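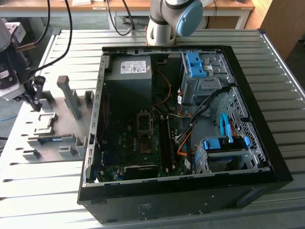

Figure 3. Work cell with an opened desktop computer and the fixture plate at its left side.

4.2 Equipment planning and cost of the cell

The purchase plan was prepared before the final list of tasks was known. We consider this a usual situation for a small laboratory, where the budget must be requested in one year and is spent in the next. In March we received the first offers, and at this time we had decided only that the cell should work on used desktop computers with the side panel removed, and that small parts such as memory modules should be held in a fixture between two steps.

Two options were compared. The first option was an industrial arm from Comau, mounted in a closed cell with a safety door. The second option was a pair of light arms on an open table, as in Figure 3. The first option offers a larger payload and a longer reach. However, none of our tasks on the computer needs a high payload, because the heaviest object to be lifted is a drive with its caddy. The case itself is placed on the table by the operator and stays there. We also had to consider the floor of our room in the Durndale building, for which a closed cell would have required a separate permission.

The open table was therefore selected. The slotted aluminium surface was ordered from Torport and was one of the few items we bought new without discussion. Its slots make it possible to move an arm or a fixture to another position without drilling, and we expected to change the layout many times during the project. The price was higher than for a flat steel plate of the same size, but the difference was recovered when the second arm was added later and no new holes had to be made.

The fixture plate was the subject of a longer discussion. Phan, our usual supplier for machined parts, offered a milled plate for 2190 euros with a delivery time of 8 weeks. A printed plate could be made in our own workshop. We decided for the printed one, and up to 14 versions were foreseen in the plan for the whole project. It must be said that a printed plate is less stiff and that the posts can become worn at the edges. For this reason we reserved money for one milled plate at the end, when the geometry does not change any more.

The computers were planned as consumable material. This was questioned at the internal review, where it was proposed to buy only one computer and to use it again and again. We did not follow this proposal. The small latches on the memory slots and the plastic drive latches are not designed for hundreds of cycles, and a worn latch changes the force which the gripper must apply. It would then be difficult to say if a better result comes from the method or from the part. The plan contains three cases of the same model and a box of spare memory modules, all second-hand.

Two items were estimated too low. The first is the gripper fingers, which we had entered as one set per arm. Different fingers are needed for a thin module and for a cable connector, and the printed material was replaced more often than expected. The second is the cabling of the arms. We had calculated the length along the table only, and not the free loop which each arm needs in order to turn its wrist. Longer cables had to be ordered after the installation, and the work was delayed by this. For a similar cell we would recommend to keep a separate line in the budget for both items.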